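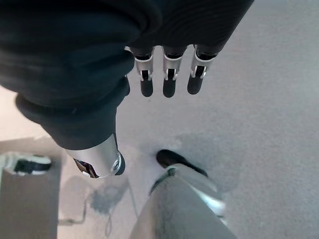 Monent hand kit on a two-legged robot: notes so far

1/ Monent sell the hands, cuffs and cabling as one kit, fitted by their own people. We have it on trial until August. Quote is £475 a month with support, or £804 if you want weekend call-outs.

2/ The cloth sleeve is an extra. It keeps fluff out of the joints but it bunches up, and it takes ages to get back on straight. I'd skip it unless your floor is carpet.

3/ Reaching under a hospital bed is the job we care about. Eetu Hirvonen set up 31 tries on the left hand only, using the hook on the underside.

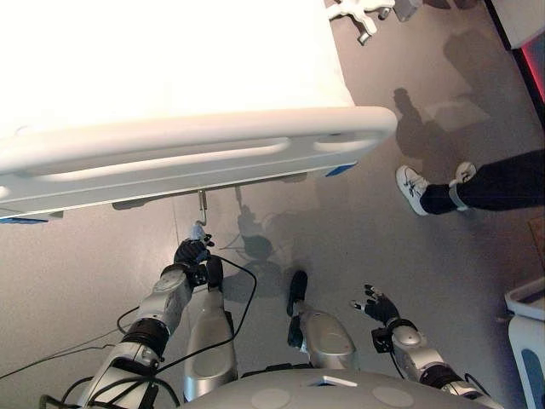 It did 27 of them without anyone stepping in. The other four were all the same fault: fingers closed too early. Monent have the logs.

4/ Cables are my main complaint. They hang in loops round the arm and down to the floor, and I'd want them clipped the whole way before any ward saw this.

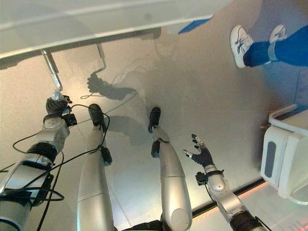 Left hand on the rod, right hand open.

5/ Manual is decent, though the thumb section is out of date. Iara Riquelme at Monent sent me the new pages the same day.

6/ Next up is the right hand, same test. Will add the numbers to this thread.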